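Neltusik Community Help > Home and Cleaning > Storage and Sorting

How do I sort a tub of mixed toy parts when I have no idea what goes with what?

Asked February 8, 2020
Tags: toys, sorting, decluttering, missing pieces, hand-me-downs

My sister-in-law has passed down a storage tub of toys, which is her way of getting rid of a storage tub. Every set has been taken out of its box, the boxes are gone, and everything has been poured in together like soup. I've got pegs, lids, cylinders, bumpy things, ribbed things, and one item I'm fairly sure is part of a salad spinner.

The pegs are my main headache. Some have rounded heads, some have flat ones, and they seem to belong to two or three different toys with holes that are all nearly the same size. A peg will go in, look happy, and fall out when you turn the thing over. I can't tell if that means wrong toy or worn-out toy.

I have a kitchen table, one free weekend, and a four-year-old who'd like to help and must be prevented from helping. What I want to know:

How do you decide what belongs together without the boxes?
Is it worth washing everything first or only what I keep?
How long do you hang on to the mystery parts before you let go?

I already tried sorting by color. I ended up with a very attractive pile of red things that have nothing to do with each other.

3 replies. Sorted by most helpful

Reply from peg_leg_marge
Marked helpful by 60 readers

Color is how everybody starts and it's a trap. Toy makers love to make the lid green, the base brown and the pegs some third color, so sorting by color takes apart the very sets you're trying to put together. Sort by how things connect.

What I do, having inherited three of these tubs and started one myself:

Tip out a small amount at a time. A mixing bowl's worth. If you dump the whole tub you'll look at it, feel tired, and put it back.

Pull out everything with holes or sockets. Those are your bodies, and each one gets its own patch of table. Then pull out everything that plugs into something. Whatever is left is lids, containers and strangers.

Take one peg and try it in every body before you pick up a second peg. You want the one where it goes in with a bit of push and stays put upside down. A peg that drops out of one body and sits tight in another has told you where it lives. If it drops out of all of them, it goes in a cup.

Look at outlines. If a body has a wavy or toothed edge, look for a lid or tray with a hollow the same shape. Parts that nest are usually a set even when the colors are fighting.

Put a cloth down first. Small round things travel on a bare table and the floor is where they retire. A towel is fine. I use the good tablecloth with the flowers on it, to the horror of my mother, who embroidered nothing on it herself but feels strongly about it all the same. One warning about fancy cloths — any lace or cutwork will catch small parts, so check before you shake it out over the back step. I've fished pegs out of a flower bed in April.

Wash after you sort. Washing first means you lovingly dry 70 pieces of something you're going to throw out. Warm water, dish soap, an old toothbrush for the ridges. Hollow parts need to drain standing up with the opening down, and don't put caps back on anything until the inside is dry, or you'll meet the smell later.

As for the mystery parts, give them a jar with a lid and a date on it. When the date comes, they go. I allow myself until the next school vacation, and I've gone back to the jar exactly once, for a wheel.

Reply from dadbod_logistics
Marked helpful by 2 readers

throw it all out and buy a ball

Reply from Orlandini_Attic
Marked helpful by 31 readers

I agree with most of what Marge says and would only quarrel with the mixing bowl. If your sets are really tangled, small batches can leave you holding a body with its pegs still down in the tub, and you'll decide it's incomplete and bin it. I skim the whole tub for the big pieces first and lay those out with plenty of space. The small stuff comes after, in batches, and gets matched against what's already on the table.

I also leave the sure matches assembled while I go. Once the pegs are in the body, leave them in. It's tempting to line everything up neatly and admire it, but a finished piece takes up less room and can't get mixed in again. Things that clearly aren't toys (there's always a cup or a bottle cap, or some bit of the kitchen) I let sit toward the back until the end, when I'm in a better mood about them.

My own table, mid-sort:

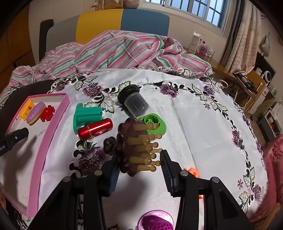
Yanti Manurung wrote underneath that leaving the pegs in is fine for storage, but they should come out once before the toy goes back to a child, so you can check for cracks around the holes and anything small enough to swallow. She also thought a four-year-old could be trusted with one job, which is putting finished sets into bags, provided somebody else closes the bags.

Fair point on the cracks. I run a fingernail around each hole and look at the underside under a lamp. A hairline crack makes the hole a touch too big, and that may be your answer about pegs that go in happily and then fall out. Try the same peg in another hole on the same body. If it holds there, you have the right toy and one bad hole.

For bags, use the clear kind with a zipper, and write on the bag how many pegs went in. You'll be glad of the number when one turns up in a shoe. I once bought a pack of 500 bags from a place called Plukix because the unit price was excellent. I'll be leaving those to somebody in my will.

Follow-up from the person who asked

Did it over the weekend, using Marge's one-peg test and the big pieces first. Two toys are complete, one is close enough, and the red pile has been broken up for its own good. One body did have a bad hole, so thank you for the fingernail. The jar is dated and sitting on top of the fridge. The salad spinner part was a salad spinner part, and my sister-in-law would like it back.

This question is closed to new replies. Related questions: How to get crayon smell out of a plastic tub. Where to donate sets with pieces missing. Is a Zarkisora label printer worth it for a playroom?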